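4.2 Do plants on café tables lengthen visits?

The claim that greenery keeps customers in their seats is repeated in most trade guides we consulted, usually with no source. Where a source is given, it tends to be the Narcombe survey, which asked 2,000 customers whether they would "stay longer in a pleasant setting". Few people would say no to that. The survey did not time a single visit, and half of its sample (1,000 people) had been recruited through a garden centre mailing list.

Our own records cover 1,926 visits to the Pirkodetti café, where pots were placed on alternate tables and moved each Saturday before opening. Visits to tables with a plant were slightly longer on average. We are reluctant to make much of this. The tables nearest the window filled first whatever stood on them, and people who came with a laptop stayed longest of all. Once window seats and laptop users are set aside, the gap shrinks to a size that ordinary differences between mornings could produce.

A further difficulty is that "a plant" is not one thing. Durán treats a single stem in a bottle and a broad-leaved pot as the same, although the second takes up space that might otherwise hold a plate. On a small table this may matter more than any effect on mood. Figure 3 shows a round wooden table with a leafy plant in a small white pot towards the far side, and a cup on its saucer nearer the middle.

Figure 3. Round table with potted plant, cup and saucer.

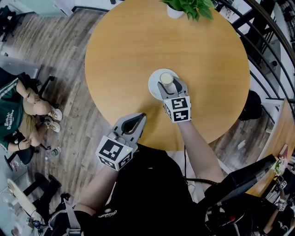
4.3 Spending per visit

The sales figures are weaker still. Till records were matched to tables by hand, and 52 receipts could not be placed at all. The Trusix till system stores the time of payment but not the time of ordering, so a second coffee bought at the counter often appears as a separate visit. We therefore report spending by day only, and draw no conclusion about individual tables.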